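**Bread corner at Hakitmont**

The pink bowl is back! It's wide and deep with a good glossy inside, and it looks so cheerful on the green cutting mat (I'd happily have my lunch on that grid every day).

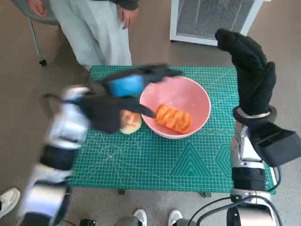 *Pink bowl, round bun and something orange with ridges.*

Sinéad Fitzgerald asked for more about the bread in this issue, so we set out a golden-brown round bun beside the bowl and, further over, a longer roll with grill-like stripes. I love those stripes!
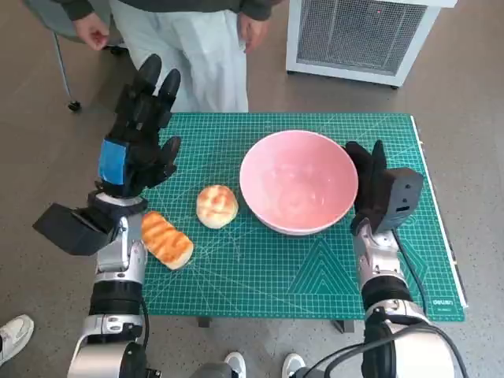

Page last changed: 20/06/2021

Both fit in the bowl, bun at the top and the stripy one below it, and the orange looks great against the pink.

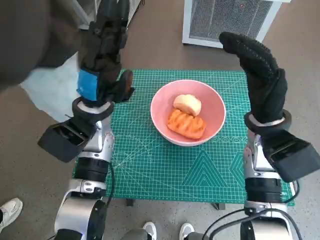 ## Next bake table

We're back in January at Swai, doors open for 30 bakers. Bring your own bowl!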